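Found in a box of bits - what is this black slab with the purple panel?
Hobby Electronics > Identify This

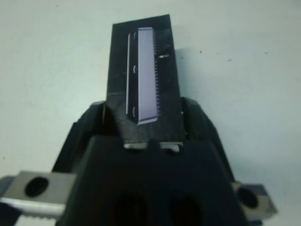
The mystery piece, upright. Comb-like edge on the right of the lavender part.

tasevbridge_tinkerer
Evening all! Picked up a mixed box at the Tasevbridge swap on Monday and I've been grinning ever since. Most of it is knobs and old Tallov leads, but this one has me stumped. Flat, black, a bit scuffed, with a tall pale lavender rectangle on the face that looks for all the world like a big chip. It has a row of tiny teeth all down one side. Any ideas? I'd love to get it on the shelf with a proper label.

solderpot98
Oh that's lovely! My first thought was a chip too, one of those long memory ones. But pins down one side only? I'd expect them on both.

Brynhildur Ingvarsson
I don't think it's a component at all. I think it's a picture of one. Look at the thin white line on the left and the three little arcs between it and the purple. They look drawn to me, like outline artwork on a box or a cover. Is it printed or can you get a fingernail under it?

solderpot98
Could be silkscreen on a board though? You get white outlines for clips and mounting holes all the time.

Brynhildur Ingvarsson
You do, but then where's the rest of it? No tracks, no solder, no writing. I'm sticking with printed card or plastic.

maxi_z
Stondumitz used to do black sleeves for their starter kits, with artwork a bit like this! I had the 106 when I was at school in Toledo and I wore the sleeve to bits. Can't swear the purple was the same shade, mine went grey years ago. Worn edges would fit with a sleeve.
Maximiliano Zúñiga

kettle_on
Not convinced, sorry. Every Stondumitz sleeve I've owned (five at last count, I have a problem) had the name down the front in huge letters. I can't see a name anywhere on this.

maxi_z
Fair, but we're only seeing one side of it, and the bottom is hidden. Could be on the back?

kettle_on
Could be. I'd still put my money on a cartridge or a case for something. Weigh it! A sleeve is next to nothing.

tasevbridge_tinkerer
You lot are brilliant, I had no idea there was this much to say about it. Kitchen scales say 11 grams. No idea if that helps. Fingernail test tomorrow when the light's better.

solderpot98
11 grams is too light for my memory chip, I'll give you that. Bah.

Brynhildur Ingvarsson
Ha! Do tilt it under a lamp as well. If the lavender shines differently from the black, it may be a separate label stuck on. And what's the short white mark on the right, just past the teeth? Scratch or print?

tasevbridge_tinkerer
Thought scratch, but now you've got me wondering. Will have a go with a damp cloth - gently! - and report back.

kettle_on
Leave the scuffs alone, they're half the charm.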